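Laundry robots at home: working rules for loading a front-loader

Posted Dec 16, 2022 by Telma Godoy

These rules apply to an arm with a two-finger gripper loading a household front-loading washer. They follow the practice sheet used in the Lakari workshop, cut down to the parts that matter in a home. Top-loaders need a different approach path and are left out.

Before power-up

Set the door fully open by hand. A door left half open will swing back on contact, and most arms read that contact as part of the load. Keep the hinge side out of the approach path. Hinge brackets are metal, stand proud of the panel and will mark a finger tip.

Route cords and hoses away from the base of the arm. A power cord on the floor is a trip point for people first and a snag point for the arm second. If another appliance stands beside the washer, enter its outline in the map as a keep-out zone and add a margin of 10 cm.

Put the basket in front of the washer, below the level of the opening. Do not move it after calibration.
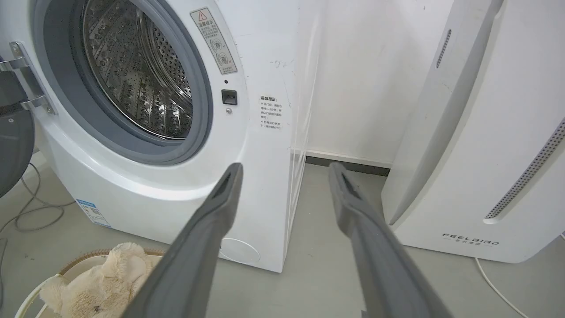 Speed and force

Run the first pass empty at 5 percent speed with a hand on the stop button. Raise the speed only after four clean passes. The force limit should be set for the gasket, the softest part the fingers can reach. Rubber that has been pinched once tends to leak at the same place later, and a new gasket costs more than an afternoon spent on the setup.

The fingers must enter the drum closed on the item and leave it open by no more than the width needed to release. Wide-open fingers catch the perforations and the lifters. Never let the arm turn the drum by pushing on a lifter. If the drum has to be turned, withdraw the arm and turn it by hand.

Warning labels on the front panel stay where they are. They are there for whoever uses the machine by hand, and a fixed camera can use them as a reference as well. If you do use one that way, write it in the log, so that a peeled label is not mistaken for a camera fault.

Soft and shaggy items

Plush toys and long-pile items are picked by the body. Ears, limbs and loops stretch, and they slip out of the grip at the rim. Lift clear of the basket and pause before moving forward. Check the care tag before the item goes anywhere near the arm; the arm will not.

Benjamín Bustos of the Wuvstead group recommends a separate program for plush, with the release point farther back in the drum. I agree with him on the release point. A separate program is only worth keeping if you wash such items often.
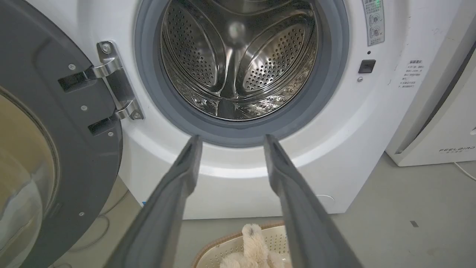 Can the arm be allowed to close the door as well?
Leave that step to a person. Someone has to look along the gasket for trapped fabric and check that no child or pet is in the drum, and the same person can close the door and start the cycle.

Log sheet

Record the date, program name, force limit, and any contact with the gasket or panel. Our sheet is at entry 297 and has been useful mainly for finding slow drift in the wrist joint. Recalibrate in March if the arm stands in an unheated room over the winter.

Comments (3)

Weidong Li
Is the 10 cm margin measured from the fingers or from the wrist? Ours has a wide wrist.

Telma Godoy
From the widest part of the arm. I will add that to the text.

Anahera Dunstan
We set the force limit with a folded towel against the gasket. Works fine, but take the towel out before the first pass.

Get new household pages by email once a month. You can unsubscribe at any time. This site uses cookies to remember your settings. Accept | Manage settings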